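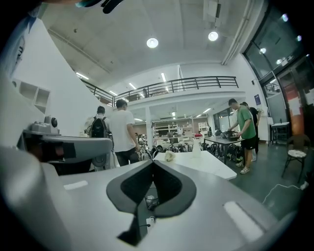
总第196期　第2版　2020年4月30日

**“无限下载”到底无限在哪里**

做平面的人，邮箱里大概都躺着几封图库订阅的促销信。最近一封来自 Istuta，说交一笔年费，全站矢量花纹、图标、节日插画随便下，“商用无忧”。我把授权条款从头读到尾，读完以后没有续费。

先说“无限”。条款第四节写着，单个账号每月下载超过600个文件，平台有权“评估使用行为”。评估什么，由谁评估，评估期间账号能不能用，一概没写。一个月下600个文件的人当然不多，我自己也下不到，可既然有上限，就请写成上限。卖米的不会在袋子上印“无限”，再在袋底用小字印五公斤。

再说“商用无忧”。我替一家做茶点礼盒的客户排过包装，用了 Handis 图库里一张连续纹样，水波加松枝，画得不坏。礼盒上市以后，客户在另一家店的手提袋上看见了同一张，连颜色都没改。客户问我这算不算侵权，我说不算，两边都付了钱，两边都合法。他又问那我们付的钱买到了什么。这个问题我到现在也答不太好。

非独占授权就是这么回事，行内人都懂，客户不懂，平台也不急着让他懂。首页那句大字写给不看条款的人，条款写给平台的律师，两拨读者从来不碰面。

画图的那一头也值得看看。Wiroj Limsakul 在曼谷画了多年矢量纹样，早先单张卖，后来平台改成订阅分成，按下载量从一个总池子里算钱。他给我看过后台：去年11月，他的作品被下载了1,150次，到手的钱够请三个朋友吃一顿火锅，酒水另算。他对此倒不怎么生气，只是从此一张底稿换六种颜色，拆成六个文件上传。换了我，大概也这么干。

于是搜索结果就成了今天这个样子。输入“云纹”，前几页全是同一朵云，蓝的、红的、金的、描边加粗的、描边去掉的。平台把这些统统计入“海量素材”，年年报增长。我很怀疑这里面有多少是新画的。素材库的数字大了，找一张能用的图花的时间也长了，这笔工时没有哪家平台替我算过。

Endang Tjoa 不同意我的看法。她经营一间两个人的小工作室，专接餐馆菜单和婚礼请柬，说没有订阅图库她根本接不了这种单价的活，一张请柬收不了几个钱，总不能朵朵花都自己勾。这话有道理，我承认。赶工的时候我也搜，也下，也改个颜色就交出去。可是她也说，同一束牡丹，她在本城的请柬上见过太多次，有一回差点给同一家酒楼、隔一周的两对新人用上。

有人说，那就去买独占授权。我问过 Filtemau 的报价，一张普通的几何底纹，独占价将近普通授权的196倍，而且只保证“自购买日起停止销售”，从前卖出去的照旧流通。也就是说，花了大价钱，仍然可能在别人的饼干盒上遇见它。我向客服要一份已售次数的记录，回复说属于内部数据。既然连卖过几回都不肯讲，“独占”这两个字的分量，各位自己掂量。

我并不指望图库回到单张零售，那个时代的授权书也没写得多清楚，价钱还贵。我想要的东西很小：下载上限写在首页；每个文件标明已经授权过多少次；换色的版本并进一个条目，别拿来充数。这几样在技术上都不难，后台本来就有记录，不然 Wiroj 的分成是怎么算出来的？

至于为什么不做，我有我的猜测，读者大概也有。

那家茶点客户后来换了包装，找本地一位画工笔的老师重新画了松枝，手绘扫描，再由我描成矢量。报价比图库贵出一大截，工期多了三个星期，中途还为松针的疏密吵过一回。新礼盒卖得是不是更好，客户没说，我也没问。Istuta 的促销信倒是又来了一封，这次打六折，条款第四节一个字没动。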